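Cleaning a black stone vanity top without streaks

Zuvonier
Posted Thursday, March 30, 2023

We put in a new bathroom vanity with a black stone countertop, a white rectangular basin and a black faucet. The cabinet is brown with a wood look. Every time I wipe the top it dries with gray streaks, and the faucet gets white spots around the base. I have been using a spray cleaner from the kitchen. What should I use instead?

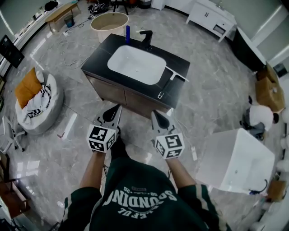 2 replies

Furilell

Stop using the kitchen spray. Most of them leave a film and on black stone you see all of it. Use warm water with a drop of dish soap, wipe, go over it again with plain water, then dry right away with a microfiber cloth. The drying is the part people skip.

No vinegar on the stone — it can etch some kinds. The spots on the faucet are hard water. Wipe it dry after you use it and they won't build up. Don't scrub a black finish with anything gritty.

Wring the cloth out well before you do the cabinet doors. Water that sits along the bottom edge can make a wood-look surface swell.

Idosance

Same problem here with black granite. I had mine sealed in May and it helped some. Still streaks if I'm lazy.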